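Section 4: Setting up the sorting bins

By now you should have your bars and blocks unpacked (if you haven't, go back to Section 3, I'll wait!). This part covers the two gray metal bins and what goes in them first. I've set up the Wikeser bins more times than I can remember, and the order below is the one that gives me the least grief.

1. Wipe out both bins with a plain damp cloth and let them dry. Scuffs and scratches on the floor are fine. Leave them alone, please. Ebuka Dauda once polished a bin until it gleamed and we spent the afternoon fighting reflections.

2. Stand the bins one directly behind the other. The front one is your loading bin and the rear one is for finished pieces.

3. Push down on each corner. If a bin rocks, slide one of the thin shims from the Estow kit under the low side – the shims are in the little bag marked 170.

Note: The walls slope, so a piece that lands on one will usually slide down to the floor. Check that nothing has stopped halfway.

4. Pick out your starter pieces. I like a small mix of red bars and green blocks, because the two colors are easy to tell apart against the gray.

5. Lower them into the front bin by hand and spread them out a bit. Don't line them up! A couple of bars lying side by side, another standing off on its own, a block leaning on its neighbor – that's plenty of variety for a first run.

Caution: Never tip the whole carton in. The full set is 209 pieces and they chip each other when they drop.

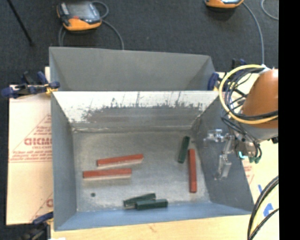 6. Once you're happy with the spread, leave it be for the first run. It's tempting to nudge the blocks that ended up touching, and I still catch myself reaching in. Those are good practice, so let them stay.

7. Write down your mix on the setup card (how many of each color, plus the time you started) and clip it to the shelf. Amarachi Ekpo's cards from April are in the back of the binder if you want to see how much detail helps.

Note: If you find a chipped piece, put it in the spares tub and take a fresh one. Part 9 on the order sheet covers replacement bars in both colors.

Section 5 picks up with emptying the rear bin.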